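Good practice notes: bin-picking cells and the cables nobody owns 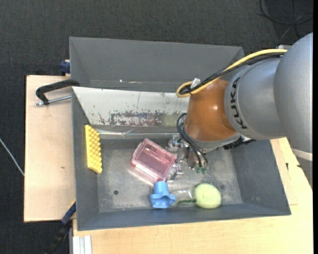
Bouazza

Most of the bin-picking cells our members run were set up in a hurry, and most have stayed that way. The revised house rules for shared cells take effect in September. They apply at both the Trakari and Flesasberg sites, and to any cell on loan from either. The parts that come up most in questions are set out here.

Fixing the bin. A bin that shifts by a few millimetres will spoil a calibration, and one that shifts further can put the gripper into a wall. Screw clamps on the rim or the side are acceptable for trial work, provided there are at least two and they bear on something that is itself fixed. Check them by hand at the start of each shift. For anything that will run longer than 200 hours, clamps are to be replaced with bolted stops.

Cables and hoses. Anything that travels with the arm gets tied where it changes direction, and the tie carries a tag. Leave enough slack for the full wrist rotation, then run the arm through its range at low speed and watch the loop. Air hoses that hang below the wrist need particular attention, as they can drop into the bin ahead of the fingers on a steep approach. If a hose touches a bin wall at any point in the low-speed run, reroute it before going to full speed. Loose cable on the floor inside the cell is to be coiled or covered.

Test objects. The old rule asked only for "a mixed set." The new one asks for at least one hard block, one clear or translucent item, one rounded item and one irregular shape. Clear plastic stays on the list despite several requests to drop it. Depth sensors read it badly, and a cell that has been passed on opaque parts alone has not been tested for the work most of us want it to do. Record the set by item number in the cell log.

Bin condition. Scuffs are fine. Flaking surfaces and lifted tape are to be noted in the log, and the bin swapped out if fragments come away on the parts. The Inetti software treats a change in the bin floor as a new background, so a replacement bin means a new background capture as well.

Speed. The limit for commissioning remains 200 mm per second with a person inside the marked area. Sites may set their own figure for unattended running, after a risk assessment signed by someone who did not build the cell.

Inspection interval. Grippers are to be inspected every 2,000 picks during trials. Flesasberg logged 1,060 picks between inspections last quarter and would like to keep its shorter interval, which the rules allow.

Copies of the log sheet are at the front desk at both sites. Comments on the draft for fixed production cells are open until the end of the month.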